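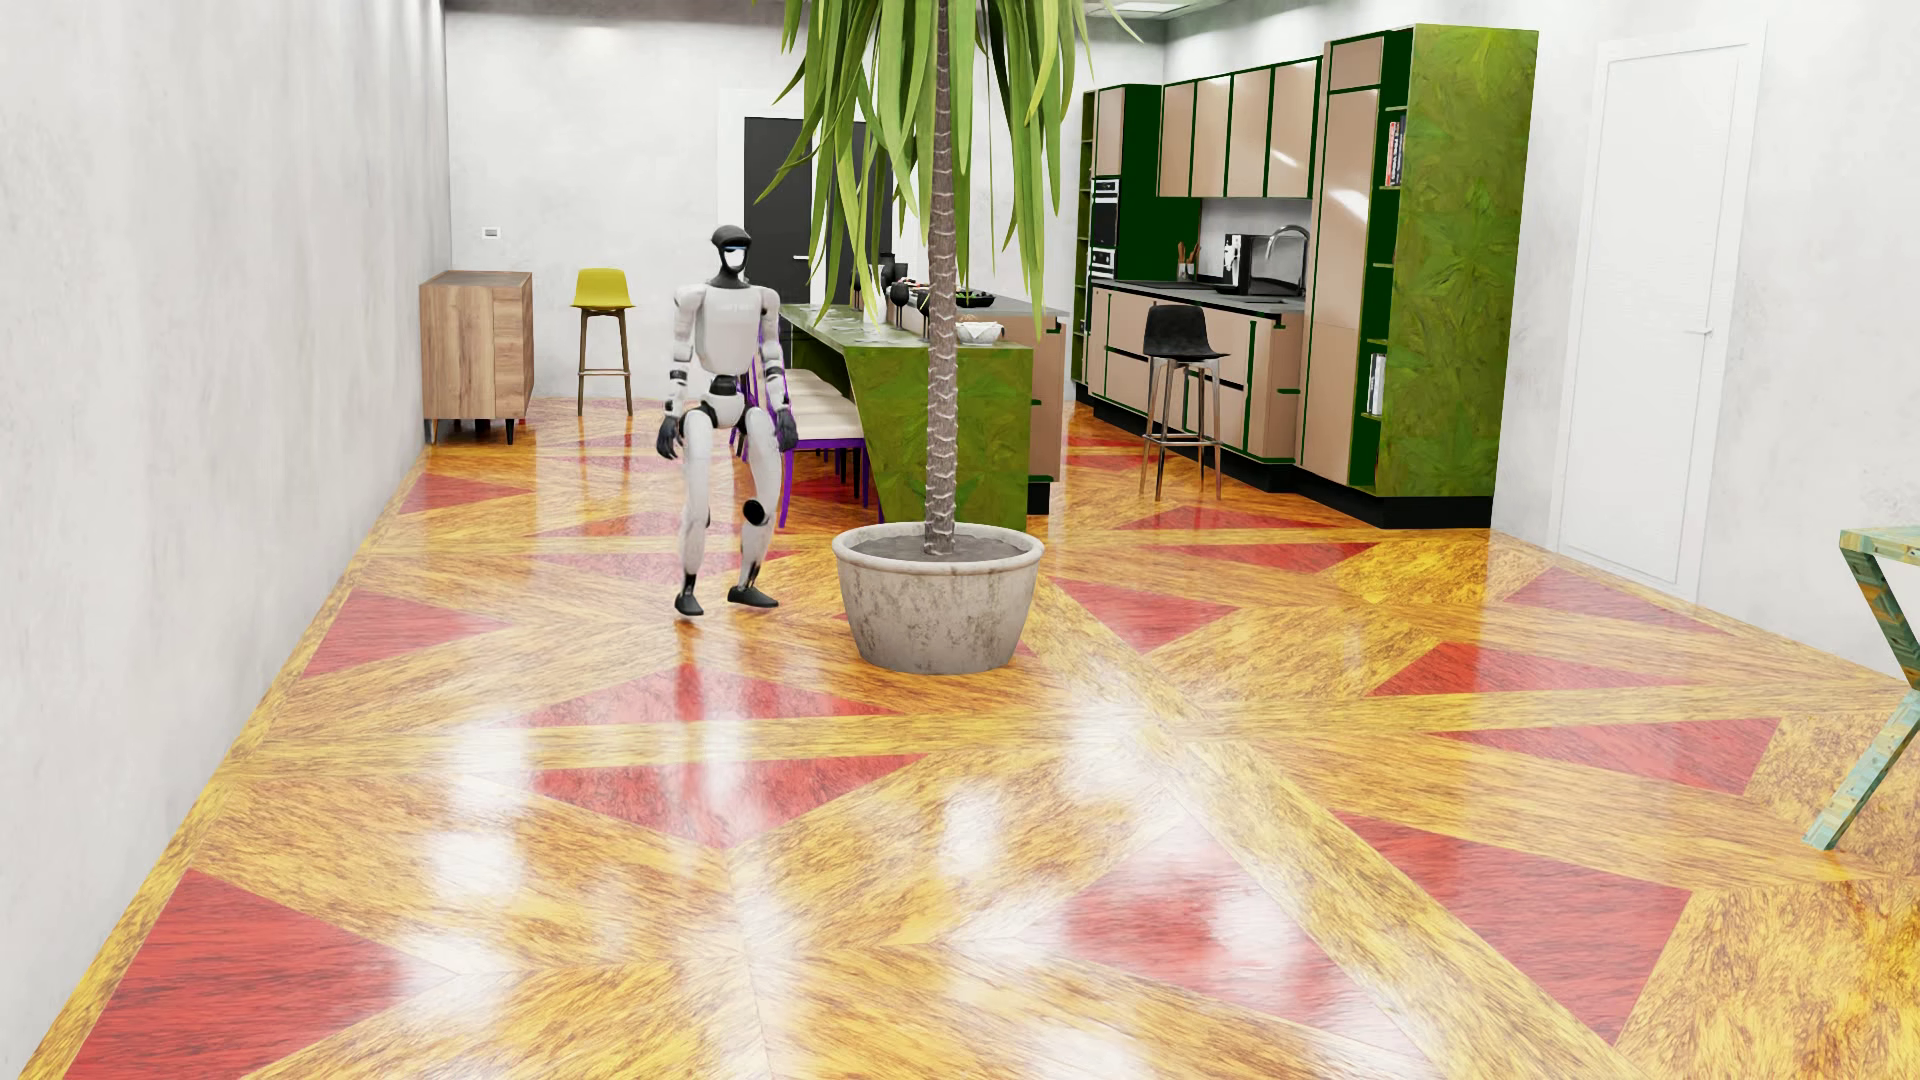
Tenants who answered the Nisley survey said the same thing again and again: they wanted floors that could be repaired in place, without a month of closed rooms. One wrote that the noise of sanding had been harder to live with than the scratches.

Kateck, which maintains wood floors in offices, schools and public halls, is changing how it does the work. Starting in July, the company will offer a floor care plan called Flindari to all of its customers. The plan replaces the single yearly visit with shorter visits spread over the year.

NISLEY, 11 March 2026 - Kateck announced today that Flindari will open to new and existing customers this summer, after a trial in 4 buildings in the Nisley district. The trial covered 613 rooms, from small meeting rooms to two assembly halls.

Under the old schedule, a floor was cleaned, sanded where needed and given a new finish in one long visit. Rooms had to be emptied and stayed closed while the finish cured. Under Flindari, crews check each floor every three months and treat only the areas that show wear. Doorways, the space in front of elevators and the strip behind reception desks usually need the most attention. Corners and the floor under fixed shelving may go several years without treatment.

Most repairs in the trial were made in the evening, and the rooms were back in use the next morning. Full sanding was still needed in some rooms where water had gotten under the boards. Those rooms were handled separately and are not part of the standard plan.

Kateck sent the survey to tenants after the last round of visits. The most common complaint was about notice. Several tenants said they learned of a visit only when they found a sign on the door. The company will now send a written notice to each tenant 60 days before the first visit and again one week before every visit after that.

Tenants also asked about smell. The finish used in the trial is water-based and is made by Mengal, a supplier Kateck has worked with for several years. It comes in matte, satin and gloss. Building managers can ask for a test patch before they choose. A new gloss patch can stand out against an older floor, so Kateck suggests satin for floors that have not been refinished recently.

Flindari covers solid wood, engineered wood and parquet. It does not cover laminate, cork or bamboo. Stairs can be added for a separate fee. Furniture moving is included for chairs and light tables, but customers are asked to clear filing cabinets, pianos and anything bolted down.

The plan is priced by floor area and is billed every three months. Buildings with up to 1,000 square meters of wood floor will pay one flat rate. Larger buildings will get a quote after a site visit. Customers with a current yearly contract may switch at no charge or stay on their old schedule until the contract ends.

Requests for site visits can be made through the Kateck customer office. Customers in the Nisley district will be scheduled first, followed by the rest of the service area.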